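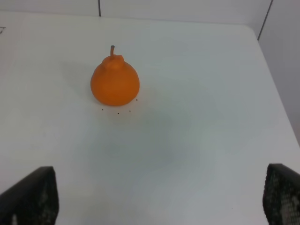

I have been meaning for a long time to write something in defense of the plain two-finger gripper, and since I've spent most of the fall comparing hands of one kind and another, I suppose I've run out of excuses.

My friend Dragica Omerović, who has more patience with hardware than I ever will, thinks I'm being sentimental. She likes the Galorau, with its 12 little suction pads, and I'll admit it's a lovely thing to watch on a cardboard box. But people don't live among cardboard boxes! They live among fruit and balls and floppy bags, and that is where I think we ought to be doing our comparing.

Too much of the talk about grippers is still about force and speed. The Matić catalog gives you both to the decimal point, and I read those tables as happily as anyone. What I can't find in them is how a hand behaves when it arrives a little crooked, or when the thing it wants is leaning on something soft that gives way. 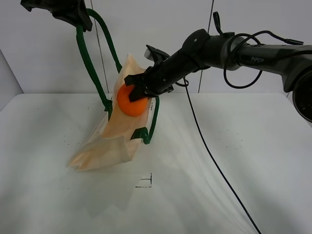 A bag is a wonderful teacher in this respect. It sags, it creases, it has handles that wander into the path of everything, and the wall you were counting on this morning has folded itself somewhere else by lunch. I would trade 900 clean picks off a bare table for a long afternoon with one bag and one ball, and I've told Damir Nikolovski so more than once (he runs the tests at Wukthorpe, and he is very fond of his clean picks).

I'd say much the same about cameras. A view from the wrist is dear to me – you see what the fingers are about to meet – but it loses its nerve up close, and a second view from off to the side is worth the bother of mounting it. If the budget only stretches to one nice thing, I'd spend it there and leave the fancier fingers for November.

Dragica will write to me about all this, and I hope she does. She still has my Coltero controller, and I would like it back.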